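5.3 Loss of wrist force readings during bin clearing

The fault described in this section stopped the Castley cell four times before we understood it. We report it in some detail because the logs gave the wrong picture for most of that period, and because two of the changes we made early on had no effect at all.

The task was the same one used in Section 4. The arm picks objects out of the front bin and drops them in the rear bin until the front bin is clear, then the bins are swapped in software and the work runs the other way. A full set was 400 grasp attempts. Between attempts the controller reads the force at the wrist with the fingers open and empty, and stores that reading as the zero for the next approach. Contact with the bin floor or with a wall is then detected as a change from the stored zero. If the change passes the stop limit, the arm halts and backs off straight up.

In the first faulty set, the arm pressed down on the bin floor and did not halt. The gripper fingers bent against the metal until the joint torque limit tripped and the drives cut out. No one was inside the fence. The operator, Gaétan Wong, released the brakes by hand, raised the arm and checked the fingers, one of which had to be replaced. The log showed a steady wrist force close to zero through the whole descent, with no error flag and no gap in the time stamps.

Our first thought was the grasp planner. Proltard, the planner used throughout this paper, ranks grasps from a depth image, and flat or shiny objects are known to give it poor height estimates. A target set too low would explain the contact, although it would not explain why the force reading stayed flat. We raised the minimum grasp height by 12 mm and went on. The second stop came the next morning, this time against a side wall, and the flat reading was there again.

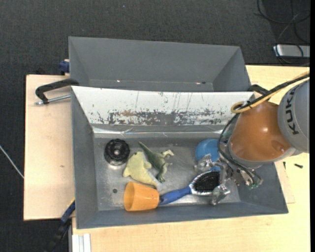 Figure 9. The Castley cell during a clearing run, with the gripper in the front bin.

The force signal reaches the controller through a cable that shares its path with the gripper power and the air hose. Both leave the arm near the wrist and have to follow every turn of the last joint. For objects near the right-hand wall, such as the hairbrush and the bright blue object in Figure 9, the planner often asks for a wrist angle close to the end of the joint's range. In that position the cables bend down around the side of the arm before they reach the tool, and there is little slack left. We had looked at this routing when the cell was built and had judged it acceptable, but we had only checked it with the arm moving slowly and with the wrist near the middle of its range.

Zixuan Deng found the link by sorting the stored attempts by wrist angle instead of by time. All four stops fell in the last part of the range, and so did a number of attempts in which nothing had gone wrong but the force reading had frozen for a short time. These short freezes had not been noticed. In each of them the value repeated exactly, down to the last digit, for up to 300 ms. A working sensor never does this, as there is always a little noise on the signal.

We took the cable off and tested it on the bench. With the cable straight, the signal was clean. With the cable bent tightly close to the connector and twisted at the same time, the signal dropped out. One conductor had broken inside its insulation, and the two ends touched or parted depending on how the cable was held. Nothing could be seen from the outside.

The broken conductor explains the lost signal but not the missing error. That part of the fault was in our own software. The sensor driver, which we call Sirnine, was written to hold the last good value when a packet failed its check, so that a single bad packet would not stop the arm. There was no limit on how long the value could be held. The driver also put a new time stamp on each held value, and the controller therefore saw what looked like fresh data arriving on time. If the cable failed just after the zero had been taken, the controller saw a force of zero until the cable made contact again or the drives cut out.

Three changes were made. The driver now passes on the original time stamp, and the controller stops the arm if the newest force value is more than 100 ms old. A second check stops the arm if the value repeats exactly over the same length of time, whatever the time stamp says. The cable was replaced and given a longer loop at the wrist, and the planner was told to refuse wrist angles in the last part of the range when another grasp on the same object is available.

The last of these has a cost. Objects lying close to the right-hand wall are now left until later in the run, and a few are not picked at all unless they shift when something beside them is moved. We have counted these as failures in the results in Section 6. The earlier change to the minimum grasp height was removed, as it had made thin objects harder to pick and had done nothing for the fault.

To test the new checks we unplugged the force sensor by hand during slow descents over an empty bin, with the operator outside the fence holding the stop button. The arm halted each time before contact. We then put the old, broken cable back and ran the wrist out to its former limit. The age check caught most of the dropouts. The rest were too short to trip it, and on those the signal came back before the arm had moved far enough to matter – at the approach speed used here. At higher speeds the time allowed would have to be shorter, and we have not tested this.

The Brito cell uses the same driver but a different arm, with the sensor cable running inside the last two links. We went through its stored runs from October onward and found no frozen readings. The new driver was installed there as well.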